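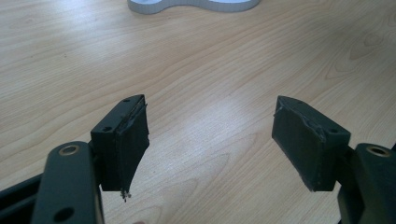
I have been going to public meetings in Durevton for longer than I care to admit, and I keep coming back to a small complaint that I think is really a large one. The part of the evening when residents may speak has been squeezed down to two minutes apiece, and it now comes at the very end, well after ten at night, when the council has already voted on everything people came to talk about.

I don't believe anybody set out to silence us. I know most of the council members to say hello to, and they are decent, tired people who would like to go home (so would I, most nights!). But when you ask a woman with a shift at seven in the morning to sit through three hours of zoning language before she can say one word about the water bills on her street, you have told her something about how much you want to hear it.

Last September it was the Lusance contract. The agenda called it a renewal of services, and you had to dig through the attachments to learn that it moved our billing office out of town, over to Umska, a good long bus ride for anyone who likes to pay in person. A lot of older folks do. By the time the first of them got to the microphone, the thing was signed.

Over in Kerekes they do it the other way around. Comments come first, everyone gets around seven minutes, and the mayor is expected to answer before the vote is taken. Their meetings do run long, I'll grant you that, and now and then a fellow gets up and talks about his fence until your eyes cross. I've sat through the fence speech and I'd sit through it again. A town can afford to be bored for a little while.

So I am asking our council to move public comment to the top of the agenda and to give people enough time to finish a thought. It doesn't cost anything, and it can be done with a simple change to the rules at the next meeting. If you agree with me, please come and say so, and bring a sandwich, because as things stand we'll be on last.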